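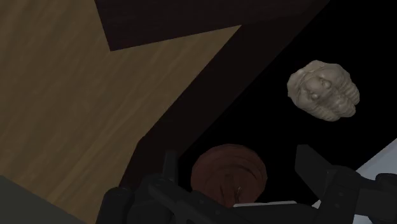 **hillpaddock**

We've had a letter from Bataineh Forestry asking whether we'd lease them the back half of our place near Donden for blue gums, and I'd love to hear from anyone who has been through it. It's 60 hectares, mostly rough grazing, and the letter calls it "underused", which got my back up a bit, as the neighbours and I run cattle through there every March when the flats dry off. I should say I'm not against timber at all. I'm very fond of a bit of brown wood with the grain showing, light streaks running in beside the darker ones like you see up top, and it has to be grown somewhere! My worry is the creek. It feeds three houses and the Nernimness reserve downstream, and it's already low by the end of summer. Has anyone had a plantation go in above their water, and did you get any say in where the trees went?

**oldfencer**

Yes, at Pakenell, and my advice is to take your time over it, however friendly the fellow with the clipboard is (ours was lovely, he had two cups of tea and admired the dog). We leased 100 hectares and the money has been paid when they said it would be, so no complaints there. The creek is another story. By the fourth year our lower waterhole was going dry well before it used to. I can't swear it was the trees, as we'd had poor rain too, but I wish we'd kept records from the start. Put a marked post in the creek now, write the level down every week, and have a setback from the banks written into the lease in metres. Ask as well who pulls the stumps out at the end. We didn't, and we're still arguing about it.

**Wattle_Lane**

just say no, they'll be back next year with a better offer

**quietpaddocks**

I'd add to what oldfencer said, which is all good sense. Do go and talk to the people who look after the reserve before you sign anything, and the families who fish and gather along there, as they'll notice changes in that creek sooner than any of us will. When a lease was proposed over our way the company held its meeting after the boundaries were already drawn, and there was a lot of hurt over that which could have been saved with a few phone calls. Our council also wanted a water report for anything over a certain size, so ring yours and ask. And get your own solicitor, dear, not the one they suggest. Good luck with it, and please come back and tell us how you go.

Last updated: June 23, 2019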